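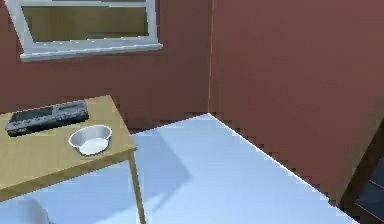
Holztisch mit Silberschale, unser simuliertes Zimmer

Willkommen in meiner kleinen Galerie zu Plurnico! Ich steuere den Arm per Fernbedienung durch die Aufgabe »Schale greifen und anheben«, und jede Vorführung landet in der Sammlung. 329 Durchgänge habe ich schon – und mein Daumen merkt das. Die Schale nahe der Tischkante ist mein Liebling, da muss man schön langsam ran. An der gezackten Kante unten an der Wand bastle ich irgendwann noch, im November kam ich einfach nicht dazu.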